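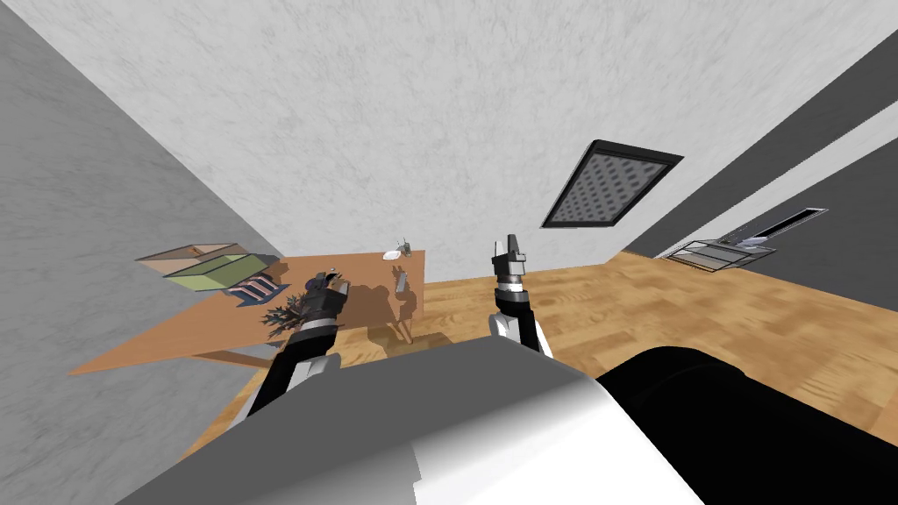
How to Turn a Closet Into a Home Office (and Still Be On Speaking Terms With Your Coats)

By Latrice Achterberg

Every house has a closet that has given up. Ours was in the upstairs hall, and it held a vacuum that didn't work, a vacuum that did, and a bag of other bags. I now type for a living in there. The project took two weekends and one argument, and most of it can be done with tools you already own or can borrow from a neighbor who hasn't learned to hide.

We use cookies to remember your preferences and to see which pages people read. By continuing to browse you accept our cookie policy. Accept / Manage settings

Before you start: measure the closet

You want the width, the depth and the height, and you want each of them in more than one spot. Closets are where builders put their mistakes. Measure the width at the back wall, in the middle and just inside the door trim, and write down all three. Mine differed by more than half an inch, and I only found out because my friend Mortimer Benavides made me do it again with the tape level.

A comfortable desk is at least 20 inches deep. Most reach-in closets are 24, so you'll be fine, with your chair living out in the room or the hall when you're working. If yours is shallower than 20 inches, you can let the desktop stick out past the door frame a little, but then the doors have to go for good.

Now sit in a chair in front of it for ten minutes. Bring a book. If you feel like you're being punished, pick a different closet.

What you'll need

A stud finder, or strong knuckles and optimism
A level, two feet or longer
Drill, driver bits, and 2 1/2 inch wood screws
1x2 or 2x2 lumber for the cleats
A desktop: a solid-core door cut down, a butcher block slab, or 3/4 inch plywood with the front edge banded
One or two shelf boards
Paint, spackle, sandpaper
A power strip with a flat plug
Stick-on or plug-in LED lighting

Step 1: Empty it and strip it

Take everything out, including the rod, the rod cups and the shelf nobody could reach. Put the contents somewhere you will trip over them. If you stash them neatly in the spare room they will stay there until you sell the house.

Decide about the doors now. Bifolds eat a few inches on each side and pinch fingers. I took ours off, filled the hinge and track holes, and hung a curtain on a tension rod for when company comes. If you'd like to keep real doors, swing-out ones are the easiest to live with.

Step 2: Sort out power before you paint

Some closets have an outlet. Most don't. If there's one on the other side of the closet wall, an electrician can usually put a second one back to back with it without much drama. Ask for it to go a few inches above the planned desktop and off to one side, so your monitor doesn't sit in front of it. Check whether your town wants a permit. Estham does, and the form is longer than the job.

Please don't run an extension cord under the carpet and call it done. They overheat, and you'll be sitting on top of it.

If there's a bare bulb in the ceiling, have it swapped for an enclosed LED fixture while the electrician is there. You're paying for the visit anyway.

Step 3: Patch and paint

Spackle the holes, sand, wipe down, and paint. Paint the ceiling too. You'll look at it more than you expect to, mostly during phone calls.

People will tell you a small space has to be white. I went dark green, in a Dandia eggshell, and it looks like a tiny, serious bank. One quart did the walls in two coats with enough left over for the touch-ups I needed after Step 5.

Step 4: Find the studs and hang the cleats

Desk height is usually 29 or 30 inches from the floor to the top of the desktop. Subtract the thickness of your desktop and mark that height on the back wall. Run a level line across the back and around both sides. Trust the level. Don't measure up from the floor in each corner, as floors are liars.

Find your studs and mark them with painter's tape. Cut one cleat for the back and one for each side, and stop the side cleats about 2 inches short of the front of the desktop so they don't show. Pre-drill, then drive a screw into every stud. Where a side wall gives you only one stud, add a toggle bolt near the other end.

Now lean on it. Really lean. If it creaks, find out why before you put a computer on it.

Step 5: Cut and drop in the desktop

Cut the top a quarter inch narrower than the smallest of your width measurements. The gap will be hidden by caulk or by a strip of trim, and you will get the thing in without taking green paint off both walls. (See Step 3.)

Drill a 2 inch hole near a back corner for cords. Sand it, seal it, and let the finish cure somewhere with a window open. Then angle the board in, one end high, and lower it onto the cleats. A few screws up through the cleats into the underside will keep it from wandering. Check their length first. A screw tip coming up through a finished desktop is a bad way to meet your new office.

Step 6: Shelves

Leave at least 18 inches between desktop and lowest shelf, more if you have a big monitor. The lowest shelf should be shallow, 8 to 10 inches, or you'll hit your head standing up. The next one can be deeper. I put files up there, and the label maker, which I have used to label the label maker.

Step 7: Light and cords

Stick an LED strip to the underside of the lowest shelf, toward the front edge and pointed back at the wall. A light right behind your head makes you look like a hostage on video calls. Screw the power strip to the underside of the desk and tie the cords up to it, leaving enough slack to pull the computer forward.

Step 8: Let it breathe

A closed closet with a running computer gets stuffy quickly. Keep the doors or curtain open while you're in there, and shut the machine down before you close up for the night. A little clip-on fan helps in July.

What about the coats?

They're on hooks by the back door. The vacuum that works is under the stairs. The other one is with Mortimer, who says he can fix it.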